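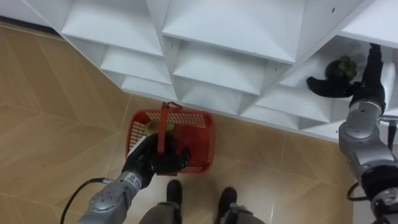 A written rule for work around robots

15 November 2021

Most of the rules we have for robots were written for machines that are bolted down. They deal with fences, light curtains, stop buttons and the distance a person must keep from a moving arm. They are good rules, and people who have worked near a welding line will tell you they earned their place. My complaint is that we keep trying to stretch them over machines that stand on two feet in an ordinary room and pick up fruit.

I have spent a good part of this year reading site rules for groups that do this sort of work. Jerier sent me theirs, Clendel sent me theirs, and a small firm called Mitsotakis-Vlachou let me have a copy with the margin notes left in. The shortest is 2 pages. The longest is 30, and it repeats itself so often that I doubt anyone has read it through since it was signed off. All three say a great deal about electrical isolation and who may hold the stop button. None of them says what should be done with the floor.

I think the floor should come first. A machine with legs depends on it in a way a fixed arm does not. Cables are the obvious matter. If a robot trails a power or data lead while it stands at a set of shelves, someone must decide where that lead runs, how much slack it has and who moves it when the robot turns round. In practice this is settled by whoever is nearest. I would like it written down. One named person looks after the cable for the length of a session and does nothing else. That person does not type, does not hand over objects and does not answer the phone.

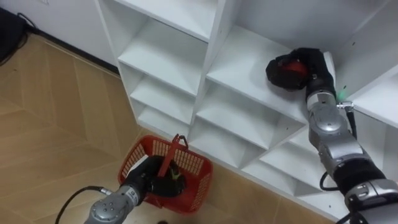

The same goes for things the robot is meant to carry. A basket on the floor is a target for the hand and an obstacle for the foot, and the rules should treat it as both. Mark where it goes before the session. If it moves, stop and put it back, or write down that it moved. I have heard people object that this spoils the point of the exercise, which is to see how the machine copes with an untidy home. I accept that for a test planned that way. It is a poor excuse for a test that was planned another way and drifted.

Then there is the matter of records. Paraschiva Cârstea, who keeps the session logs at Nomier, has argued for a long time that every run should have a written start state. By this she means a plain list, made before the arms move, of what is on which shelf and what is in the basket. When I visited in September she had 2726 runs in her log, and 1507 of them had no start state at all. They came from the period before her rule was brought in. Those runs are still kept, but she will not let them be used in any claim about how well the robot performs. I think she is right, and I think it should be common practice and no longer one person's stubbornness.
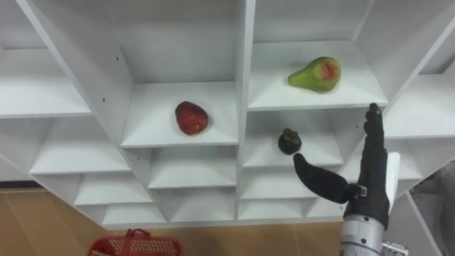
A start state needs agreed words. Two people writing down the same shelf will not write the same thing unless they have been told how, and the gaps matter later on. Take the pear on the upper right shelf, which is lying on its side with a patch of the skin missing and a reddish-pink area showing. One person would write "pear" and move on to the strawberry. Another would note the patch, and would be doing the job properly, for a mark like that may alter how a hand should close on the fruit or how a camera picks it out. The rule I would write is simple enough. Name the object, say which shelf it is on, say which way it lies, and note any damage or mark that can be seen from where the operator stands. Four short entries for each object. It takes a few minutes and it can be checked by somebody who was not in the room.

I would add a rule about objects that wear out. Some groups use the same objects until they fall apart, and the runs made on the last day are filed next to the runs made on the first as if nothing had changed. An object should have a date when it comes into use and a date when it goes out. If it is replaced, the log should say so.

The harder question is who stands where. The old rules keep people out altogether. With a walking machine on some kind of tether there is nearly always a person close by, and it is no use writing a rule that everyone breaks by ten in the morning. Clendel's rules say that no person may enter the working area while the robot is powered. I asked how they reset the shelves between runs. There was a pause, and then I was told that the operator steps in quickly. A rule like that does harm, as it teaches new staff that the other rules can be stepped over quickly too.

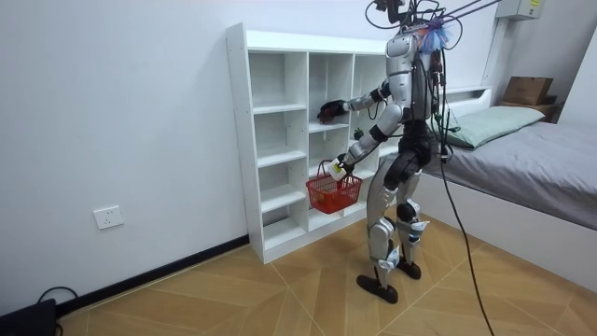

Better to say plainly that people will go in, and to set out how. The arms should be brought to a stated rest position. The person with the stop button should say aloud that the robot is held, and the person going in should answer before moving. Nobody should reach past an arm to get at a shelf. Furniture that cannot be moved should be drawn on the room plan, with the gap between it and the working area measured, so that a person stepping back knows what is behind them. Jerier already does most of this, though it is not in their document, and a new starter would have to pick it up by watching.

It will be said that small groups have no time for paperwork. I have some sympathy, having sat through the 30-page version. But what I am asking for would fit on two sides of paper pinned by the door: the cable, the basket, the start state, the objects and the way in. The groups I have seen do half of these things well, and each does a different half. They could start by swapping documents.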